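What Is the Brustico Kit?

The Brustico is a kitchen robot with two arms. It is made by a company called Merkow, and schools and clubs can buy it as a kit. The box holds 819 parts.

Each arm ends in a gripper. A gripper works like your finger and thumb.

Before it touches real food, the robot practices in a computer kitchen. A club can run up to 1,000 practice tries there, and no plates get broken.

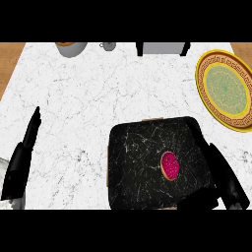 You choose the task from a list. Start with an easy one, such as moving a cookie. Ask an adult to help you set up the arms.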